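Uvasel Teleoperation Cell: Gallery
Animal Pick-and-Place, Two Arms
Posted 5th October
Text and captions: Faustino Arriaga. Operator: Yurani Ríos.

The animal task is the first one new operators learn on the Uvasel cell. Plastic animals stand on the table, an open storage bin sits between the two arms, and the operator places every animal in the bin by remote control. The recordings are then used to train a policy that has to repeat the task without an operator. We picked animals over blocks after the June trials. Blocks present the same flat faces every time, and the policy learned to close the fingers at one fixed width.

The gallery holds a single picture for now, at the foot of the page. The notes come first and apply to the whole task.

Control

The operator stands at the Chisholm desk with one leader handle per hand. Each handle drives the arm on its own side. Motion is scaled: 10 cm at the handle gives 4 cm at the gripper in fine mode, and the mapping is one to one in coarse mode. A foot pedal switches between the two. Yurani does most of her approach in coarse mode and changes to fine just before the fingers come level with the animal's back. Switching later than that tends to leave a visible step in the recorded trajectory.

The trigger on each handle sets finger opening continuously. There is no force feedback. Operators judge the grip by eye, which takes some practice on small parts.

Grasping

Standing animals are taken across the body, behind the front legs. Thin legs are a poor target. They flex, and the animal rotates in the fingers when lifted. If an animal has fallen over, the operator may grasp it as it lies and does not need to stand it up first. Heads and tails are allowed but get a lower grade in review.

Either arm may take any animal it can reach. The other arm holds a waiting pose clear of the bin opening or stays where it is, as long as it does not block the path. We do not record handovers between arms for this task. Handovers have a separate protocol, written at Troredcombe, and mixing the two in one dataset made both worse.

Release

The fingers open once the animal is below the rim. Dropping from above the rim is marked as a fault even if the animal lands in the bin. Orientation inside the bin is free, and animals may touch. Operators used to spend time arranging them neatly, and the policy picked up the hesitation along with everything else.

Recording

Each demonstration starts with both grippers open and ends when the last animal is released and both arms have gone back to the start pose. Joint positions, handle positions and finger opening are logged together with the video. Demonstrations with a long pause are kept if the pause falls between animals and cut if it falls inside a grasp.

The current set has 471 demonstrations, of which 300 passed review on the first pass. Most of the rest were returned for early release or for a collision between finger and rim. Returned demonstrations are not deleted. They carry a fault label and are used to test the Weltness filter, which is supposed to find the same faults without a reviewer. It catches rim contact well and early release badly.

Changes since the last gallery

Start positions are now drawn from a printed list instead of being chosen by the operator. Left to themselves, operators put the animals where they were easiest to reach. The bin position is also varied, by small amounts, between blocks of demonstrations.

The cable check has moved to the start of each session. The connector at the gripper is pushed home by hand and the slack is looked at with the wrist turned to both limits.

Picture

Sheep still on the table beside the bin, with the tiger and a black animal already inside. Left gripper over the near side of the work area, right gripper above the bin.
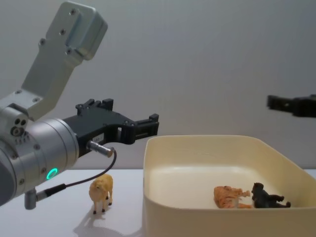
Requests for the operator sheet and the start-position list go to Faustino. The next entry will cover the handover protocol and the changes to the fine-mode scaling.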